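Wardrobe Alcoves: Common Questions

Can I hang more than one thing in the alcove?
Yes. The Kavano alcove takes 2 hooks, and each hook holds one hanger.

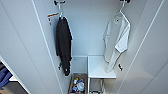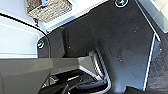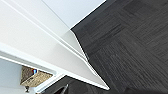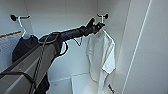
Long coats need more drop than most people allow. Measure from the hook to the floor before you order. With a dark garment on the left hook and a white one on the right, as in the first and last photos, you can tell at a glance which is which.

How far apart should the hooks be?
We suggest some 300 mm.

Who do I ask about spare hooks?
Write to Alvar Moen at the Fulham shop. Returns are accepted for 28 days.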